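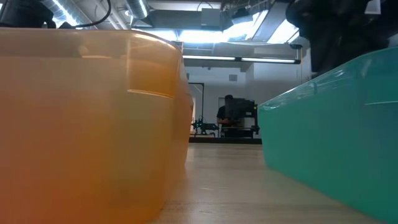 Dry season in Tromham: is July safe for the upland route, or should we move it?

Posted by Ingvild Westerberg, 17 Jan 2018

We are planning two weeks on the island and the only leave we can both get is in July. The guidebook gives one rainfall chart for the whole country, and that chart was plainly made from readings at the coast. It shows July as nearly dry. A trip report I found for the upland route (Tromham to Hetbridge on foot, with one night in the hut below the pass) describes rain on three afternoons out of four and a closed river crossing.

What I need to know:
Does the upland side follow the same season as the coast?
If the crossing is closed, is there a road alternative that does not mean going back to Tromham?
Is a hut booking refundable when the route is shut by the wardens?

We walk at a moderate pace and carry our own food. No tent. We can shift the walk to either end of the two weeks but can't change the month.

saxena_road

The coast and the uplands do not share a season. The coast is dry in July because the wind comes from the southeast and drops its moisture on the far side of the ridge first. Hetbridge sits on that far side. It gets less rain in July than in the wet months, but it does not get a dry month in the sense the chart suggests. Plan on clear mornings and cloud building from noon. Showers are usually short. The report you read describes a poor week but not a freak one.

The practical result is that start time matters more than which week you pick. Leave Tromham on the first bus, walk by seven, and be over the exposed section before lunch. The path from the hut down to Hetbridge is clay for the last part and gets slick after even a light shower, so poles are worth the weight.

On the crossing: the wardens close it on river level, not on forecast. There is a gauge post on the near bank and the level is written up each morning on the board at the hut. It normally drops fast once the rain stops – I have seen it closed at breakfast and open by mid-afternoon. If it stays closed, take the side track down to Sodier. It is signed, it takes 3 hours, and a minibus runs from there to Hetbridge twice a day. The second one leaves in the late afternoon and it does fill up. You do not have to go back to Tromham.

Check the pass height against your kit as well. The hut is close to 3,000 feet and the nights are cold compared with the beach. One warm layer and a proper rain jacket each. The ponchos sold at the bus station tear at the neck.

For the order of the trip I would put the walk first and the coast second. If the path is shut on your first date you then have days in hand to try again, and you can dry your boots at the beach afterward.

pjk87

went in july, hardly any rain, got sunburned. wouldn't worry. bring cash, the machine in Hetbridge was out of order the whole time we were there

dunmore_l

Adding to the above on the refund, as it was not covered. Hut bookings go through the park office in Tromham. If the wardens close the route before you set out, you can move the booking to another night or get the money back less a small fee. If you are already at the hut when the crossing closes, the night counts as used and nothing is returned. A second night is charged at the normal rate, if there is a bunk. Keep the paper slip. They asked for it when we changed our dates and the email printout was not accepted.

The rule may have changed, so ask when you book. The office answers the phone in the morning only.

I would disagree slightly on the Sodier track. Three hours is fair in dry conditions. After rain the lower part runs with water and it took us longer than that, and we missed the second minibus. There are 2 guesthouses in Sodier and both had rooms. A taxi to Hetbridge cost us 87 for the car, agreed before we got in.

Ingvild Westerberg

Thank you, that settles the order. Walk first, coast second, and I will call the office about the slip before paying. Does the first bus out of Tromham need a reservation in July, or is it enough to turn up?

saxena_road

Turn up. Tickets are sold on board – small notes only.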